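The town of Dillgate has asked its residents, for the third spring running, to stop putting dead computers in the bin with the potato peelings. This year it has added a fee.

From Friday, May 15, 2026, households that leave a desktop, printer or monitor at the curb will be charged $25 per item. Anyone who hauls the same item to the drop-off on Plikimano Road will be charged nothing, and will be handed a voucher for a bag of compost. The compost is made from the potato peelings.

The new rule passed the town council on Tuesday after a debate that ran longer than the one on the bridge. Council member Houda Tawfik, who wrote it, said garages in Dillgate had become "a retirement home for beige plastic" and that people needed a nudge. Her colleague Cormac Ó Ceallaigh voted against. He said people had been nudged in January, by mail, on glossy paper that could not itself be recycled.
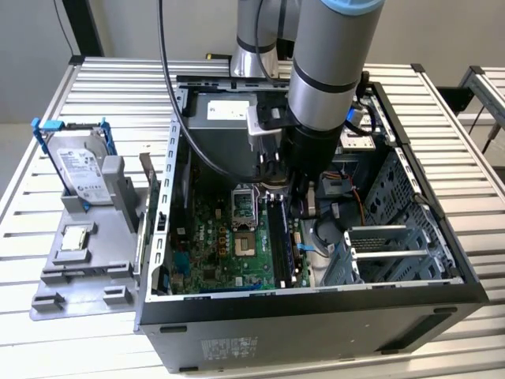 That mailing went to every address in town and produced 15 phone calls, most of them from people who wanted to know whether a microwave was a computer. The town's position is that it is not. Microwaves go in the metal bin on the first Saturday of the month, except the ones with a clock that still works, which may be left at the swap shelf. Residents who find this confusing are invited to consult the chart on the town website, where the swap shelf is listed under Parks.

What bothers most callers is the hard drive. Plenty of old desktops hold tax returns, wedding pictures and the opening chapters of novels, and their owners are in no hurry to hand them to a man in a vest. The drop-off will now pull drives on request and give them back over the counter. What the owner does next is the owner's business, though the town would like it known that a drive does not belong in the glass bin either. It has come up.

Reuse is the part the council likes to talk about. The repair firm Abou Zeid has agreed to look over the better machines, and last year it got 49 of them running again for the adult school and the library. The library's share replaced computers so slow that patrons had taken to starting a search and going out for coffee. Samah Lamrani, who runs the front desk, said the new ones are fine – but the coffee shop has complained.

Machines that can't be saved are stripped for parts, and whatever is left goes out by truck. The town is paid for the metal and pays for the plastic, and the two bills come close enough to each other that the finance office has stopped sending a memo.

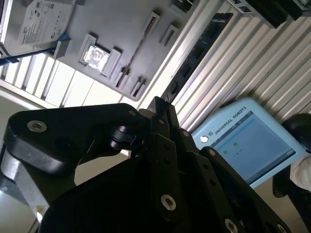 Mostafa Mansour wrote in to say that he has four desktops in his basement, that one of them was his late brother's, and that he will bring in three. He would also like to know if the vouchers can be saved up, as he has no garden but his daughter does. The town says they can, through the end of the year.

The drop-off is open weekdays until five and Saturdays until noon. Bring proof of address. Cords are welcome, tangled or otherwise.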